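Clonevero Counter

README for the utensil part of the collection

Hello, and thank you for opening this file before the others. Clonevero Counter is a collection of short recordings of ordinary tidying on kitchen counters: ladles going back where they live, spoons being gathered up, chopsticks being dealt with one way or another. It was put together by Obaidul Sheikh and Adelino Loureiro over one February, in kitchens in Vilcombe and Mundside, and the utensil part is the one we are fondest of, so forgive us if we go on a bit.

The utensil part has 2354 recordings, of which 755 have been labeled by hand, object by object. The rest have a one-line note on what was being put away and nothing more. We would love to get to them all, and if you label a batch yourself, please send it to us!

What is in the folders

There are 2 main folders, one called counter and one called holder. Counter has the things lying out before or between moves, and holder has anything where the utensil pot is the center of attention. A recording that wanders from one to the other is filed by where it starts. Inside each you will find a folder per kitchen, then a folder per session, and in every session a small text file called notes with whatever we scribbled down at the time (meals, interruptions, somebody wanting the colander back). The notes are uneven. Adelino's run to a page and Obaidul's are sometimes a single word, and we have left both as they were.

The things themselves

We didn't buy anything for this. Every utensil belonged to the household it was recorded in and went back to work the same evening, which means you get odd ones, near-twins and things that don't match. The Ong kitchen in Mundside is a good place to begin, and it is the one we tend to open when we're showing the collection to a friend. It has a shiny silvery-gray counter printed all over with curling flowers and vines, and if your taste runs to plain white worktops you may find it a lot to take in, but we have grown very attached to it. It also has ladles, plural, and that brought us our first long argument over names.
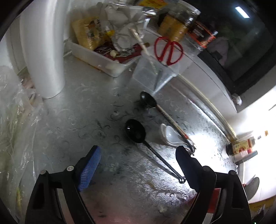 Our label list began with a single word for ladle, and Adelino held out for keeping it that way, on the grounds that anybody who has served soup knows one when they see it. Obaidul wanted a second label for ladles with a different handle. We settled on one label, ladle, plus a free-text field where you can say black handle, or twisted handle, or whatever helps you tell it from its neighbor. The field is often blank for kitchens that only have one ladle. In the Ong kitchen it is nearly always filled in.

Soup spoons caused a different sort of trouble. The short, deep, white kind nest inside each other so snugly that a stack can pass for a single spoon with a thick rim. Our rule is that a stack gets one box and the label soup spoon, stack. If they come apart later in the same recording, each spoon gets its own box from then on. We don't record how many were in the stack, and we would ask you not to read a number into it.

The label list for utensils, in the order we added them:

ladle
soup spoon (the short, deep kind)
soup spoon, stack
rice paddle
spatula
chopsticks, loose
chopsticks, in sleeve
plastic spoon
scissors
other utensil

A few words on the ones people have asked us about. Rice paddle covers both smooth ones and the bumpy ones that are meant to keep rice from sticking. Spatula covers straight edges and toothed edges alike. Chopsticks count as in sleeve for as long as any part of them is still in the paper, even if the tips are out. Plastic spoon is for the light takeout sort, and we transcribe any lettering on the handle in the free-text field if it can be read. Other utensil is where you put something when only a bit of handle is showing and you'd be guessing. Please use it freely. A guess with a confident label on it is far more bother to us than an honest other.

Filling the holder

Most sessions end with things going into a pot of some kind, and we have tried to describe the pots with the same care as what goes in them. Each holder is labeled with its color and rough shape, and each utensil standing in it gets its own box as long as some of it is showing. Long things tend to go in the middle or toward the back and short things disappear, so a soup spoon in a deep pot may be labeled from only a small piece of bowl.

Things that stay out on the counter are labeled too, if they are utensils. We went back and forth on this, and Obaidul was all for skipping the takeout cutlery, but the leftovers are half the pleasure of looking at a real kitchen. You can tell where somebody got to with the job, and you can see the things that never had a proper home in the first place: the spare spoons, the chopsticks saved from a delivery, the scissors that ended up in a plastic box. Foil, food bags, trays and cables are left unlabeled. If you need them, the notes will sometimes mention them, though we wouldn't rely on it.

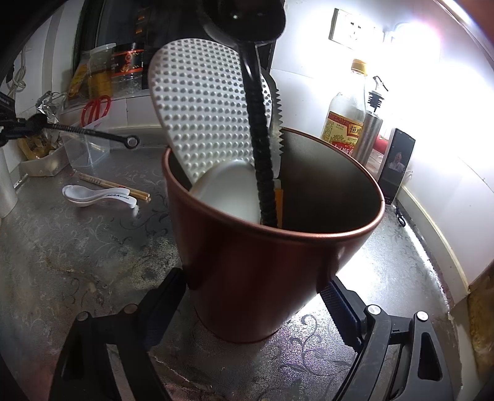 Known problems

Shiny counters throw back a lot of light, and on a bright day the glare can swallow a white spoon whole. We marked 10 sessions as hard for this reason; look for the word glare on the first line of the notes. Metal pots have the same trouble on a smaller scale.

Shadows of thin handles were boxed as handles in some of the early labels. We fixed the ones we found.

The kitchens are all in two towns and all belong to people we know, so the range of utensils is narrower than we'd like. There are plenty of ladles and rice paddles and hardly a whisk in the whole thing.

Using and sharing

You are welcome to use the collection for study, teaching or your own curiosity. Please name Clonevero Counter when you do, and please leave the kitchen names as they are in the folders, as the families chose them. Corrections can go to either of us. Tell us the session, the utensil and what you think it should be called, and Adelino will probably write back at some length.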